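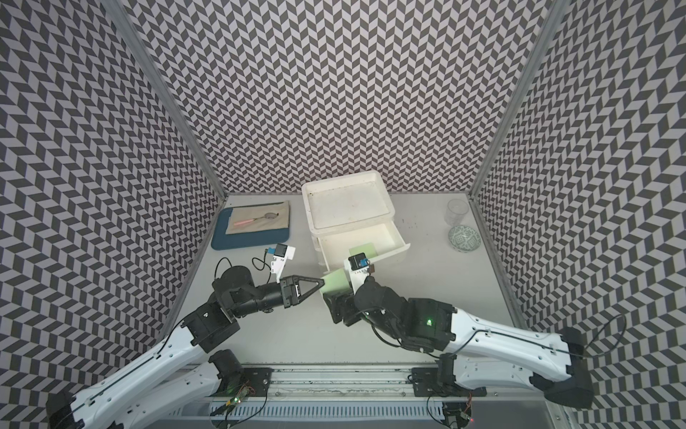
Protokoll der Sitzung der Arbeitsgruppe Haushaltsrobotik
Donnerstag, 12. März 2020
Anwesend: 7 Mitglieder, je eine Vertretung von Trurkix und Leblanc

TOP 1 Protokoll der letzten Sitzung
Ohne Änderungen genehmigt.

TOP 2 Stand Aufräumaufgaben
Trurkix berichtet über das Ein- und Ausräumen von Schubladen mit zwei Armen. Weiche Gegenstände wie Schwämme und Tücher bleiben schwierig, weil sie sich beim Greifen verformen. Ausgewertet sind bisher 312 Durchläufe. Leblanc hält den Einsatz im Haushalt für verfrüht - im Laden seien einzelne Handgriffe eher denkbar, etwa das Nachlegen leichter Ware.

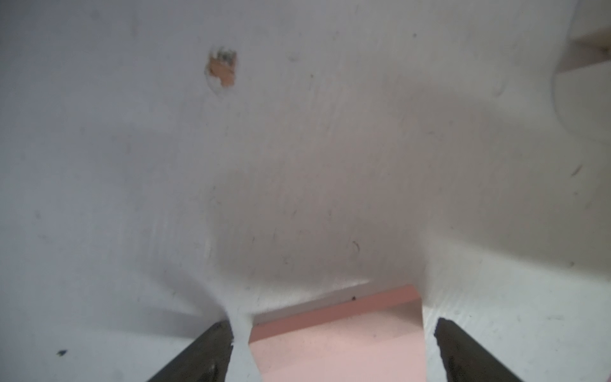 TOP 3 Greifkraft und Oberflächen
Die Gruppe spricht über Druckstellen und abgeplatzten Lack. Für empfindliche Teile soll ein eigener Grenzwert gelten. Trurkix legt bis Mai einen Vorschlag vor.

TOP 4 Aufgabenliste
Von 17 vorgeschlagenen Aufgaben werden 5 weiterverfolgt. Fensterputzen wird gestrichen. Barnico fragt schriftlich an, ob Spülmaschinen aufgenommen werden - vertagt.

TOP 5 Verschiedenes
Nächste Sitzung im Mai, Einladung folgt per E-Mail.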